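Print this page | E-mail this page

Last updated: October

Supply Sorting Moves to Colored Baskets at Clovotwood

The Clovotwood Learning Center has adopted a single method for sorting and storing small supplies at its shared worktables. The method applies to both floors and to every program that draws on the common supply room, including the evening classes and the Rodrigues Wing.

Until this fall, each program kept its small items in whatever containers were at hand. Packets, cards, wipes and loose parts were often stored together in one drawer, and staff members reported that the same items were ordered twice while unopened stock remained on the shelf. A review of the supply room conducted over the summer found 71 open containers, many of them without labels. Of these, 7 held items that no current program uses.

Under the new arrangement, small items are kept in open plastic baskets, and each basket holds one type of item only. Staff members setting up a table are asked to place the baskets in pairs, one behind the other, with a clear space between the pairs. Items that come individually wrapped or in packets should remain in their packets until needed. A basket that has been emptied stays on the table in its place until the end of the session, when it is returned to the supply room for refilling.

Basket colors do not stand for particular items. The question was raised by several departments, and a fixed color code was considered. It was set aside for the present, as programs differ widely in what they use, and a code that suited the Grustalmont after-school groups would have been of little help to the adult classes. Each program may assign its own colors provided that a list is posted inside the cabinet door.

Picture cards are to be laid out flat on the table and gathered at the close of the session. They should not be placed in the baskets with packets or other supplies. Replacement cards may be requested from the front office; please allow 2 weeks for printing.

A canister of wipes is to be kept at the back of each table, within reach of the person working there but away from the cards. Tabletops are to be wiped down at the end of each session and allowed to dry before baskets are set out again. The light wood tops mark easily, and staff members are reminded to lift baskets when moving them and to avoid sliding them across the surface.

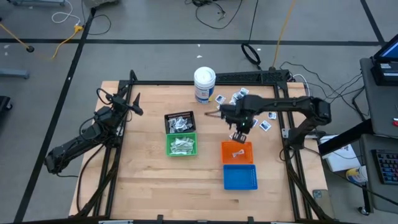 Baskets, picture cards and a canister on one of the wood-topped tables.

Gönül Oral, Supply Coordinator, has prepared a one-page guide to the new arrangement. Copies are available in the supply room and at the front office, and programs may post the guide near their tables. Ms. Oral will also visit each program once during the coming term to answer questions and to note any shortages.

The center has purchased 93 baskets for the first year. Additional baskets may be requested on the standard Rondix order form – please write "basket" and the preferred color on the first line, and leave the account field blank. Requests received before noon are normally filled by the following morning. Cracked baskets should be brought to the supply room so that they can be replaced.

Drawers cleared under the new arrangement remain assigned to the programs that held them. Programs that no longer need a drawer are asked to return the key to the front office before the end of term.

Print this page | E-mail this page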